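Nostside Packing Corner – Safety and Condition Check
Form 582, shared from the Drostero site pages
Checked on June 24, 2025
Next full check: August

Marks used: OK, WATCH, FIX, N/A

What a cheerful corner this is to inspect! I do the store rooms and the loading door as well, and I always leave this one till the end as a treat. Carrier bags, canvas bags, bread, pretend veg, little cubbies, and those wonderful swirly walls. It got a proper going-over all the same, and there are a few things to put right.

SECTION 1 – BAGS

1.1 Thin plastic bags kept away from small children when the corner is open to families
WATCH
Thin bags are the one item I will always be a bore about. Please put them back in the lidded box in the cupboard when a family session starts. The box is there, it's labelled, it works beautifully.

1.2 Plastic bags free of splits and stretched handles
OK
The banana-print bags are a joy (the bananas even have little brown tips) and I hope we get more. Any bag with a split comes out of use that day, however pretty the print.

1.3 Bags not left knotted or bunched
WATCH
One of the pale ones had been scrunched into a ball. A knotted bag gets tugged at, and a tugged bag tears. Fold flat, or at least smooth it out.

1.4 Canvas bags: seams, handles, print
OK
Both handles pulled hard by hand, no give at the stitching. The green leaves and peachy flowers on the cream canvas still look lovely.

1.5 Canvas bags washed within the month
OK
Wash sheet filled in. Cool wash, dried flat, no tumble drying please!
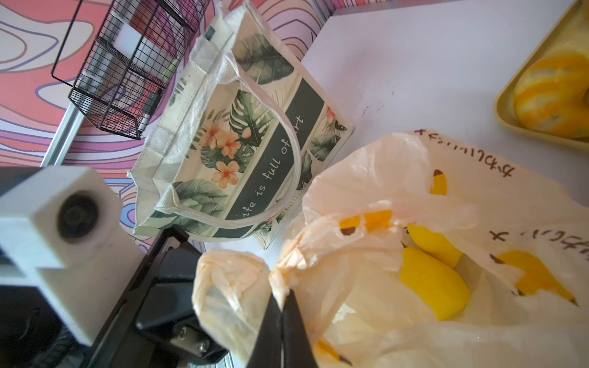 1.6 Handles not trailing over the table edge
OK
Tuck them in or lay them back across the bag. A dangling loop at hip height will catch a pocket or a cardigan button sooner or later – mine has done it twice, and both times I took half a shop's worth of shopping with me.

1.7 Load test
OK
Tested with 33 tins in the big crate and then the usual mixed load in the canvas. The crate is the Mayrhofer one and it is a super bit of kit. Do not try the crate load in a plastic bag.

SECTION 2 – TABLE AND WALLS

2.1 Table top clean, no sticky patches
OK
Wiped before and after. White shows everything, and I count that in its favour.

2.2 Table stable, no rocking
OK
Leaned on every corner. Solid.

2.3 Metal rails: sharp ends, loose joints
OK
Ran a gloved hand along the lot. The cleaning cloth came away without a snag.

2.4 Wall baskets firmly fixed
WATCH
The black mesh baskets are brilliant and I want some for my own kitchen. The zip ties on the left-hand one need to be on your weekly look-round. If a tie has gone chalky or has a nick in it, swap it. Spares are in the Cirnow tin in the cupboard, and there are over 70 left, so please don't be mean with them!

2.5 Zip tie tails trimmed flush
WATCH
Run a thumb past each one whenever you change it. A tail cut at a slant is as sharp as a thorn. Flush cutters, never kitchen scissors.

2.6 Light items only in wall baskets
OK
A roll of tape is just the sort of thing they're for. Cards and small boxes too. No tins, no jars, no bottles.

2.7 Wall surface sound, nothing peeling
OK
I am so fond of that pattern. Corals, pinks, lavender, it's like a map of somewhere delicious. Dry cloth only. 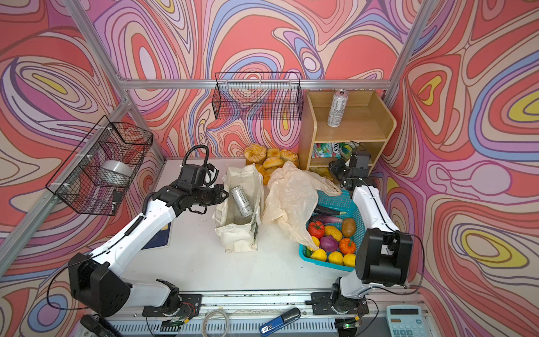

Words and checks: the Nostside packing corner inspector
Filed under: Checklists, Storage, Food and play areas

SECTION 3 – FOOD AND PRETEND FOOD

3.1 Real food and pretend food kept apart
FIX
My only FIX of the day. The play vegetables have their teal basket, and it's a super basket: aubergine, tomato, onion, pumpkin, a row of lemons along the front. Keep it for those and nothing else. Drinks and snacks for real people go in the staff cupboard during family sessions, without exception.

3.2 Bags not draped across food or produce baskets
WATCH
There was a crumpled plastic one hanging over the side of the teal basket. Shift it before anyone reaches in for a lemon.

3.3 Energy drinks out of reach of children
FIX (goes with 3.1)
A can of Monster in the canvas bag is fine for a grown-up packing practice. It has to be away before the little ones arrive. The same goes for the tall slim can on top of the wooden shelf unit.

3.4 Pretend produce: cracks, loose bits, bite marks
OK
Checked each piece under the lamp. The purple onion is my favourite and I will hear nothing against it. Small loose pieces are to be handed in at the desk.

3.5 Bread and pastry pile stable
OK
Glossy bun at the front, ring-shaped one off to the side – a very handsome heap! Keep it low enough that nothing rolls when the table is knocked.

SECTION 4 – SHELF UNIT

4.1 Unit level and steady
OK
Pushed from the front and from each side.

4.2 Edges smooth, no splinters
OK
Light wood, and nice to handle. A quick rub with fine paper in August would keep it that way.

4.3 Heavier things low down
WATCH
Snack packets suit the compartments very well. Tall, narrow things on the top are the first to go over when somebody reaches past with a full bag, so move those down or lay them on their side.

SECTION 5 – PAPERWORK

5.1 Last check signed off
OK
Sheet 198 in the green folder.

5.2 Cupboard key logged
OK

5.3 First aid box in date
OK
Plasters topped up by me while I was there.

ACTIONS
3.1 and 3.3 before the next family session.
2.4 and 2.5 weekly, initials on the door sheet.
1.1, 1.3, 3.2 and 4.3 at every tidy-up.
4.2 in August, and I'll bring the sandpaper.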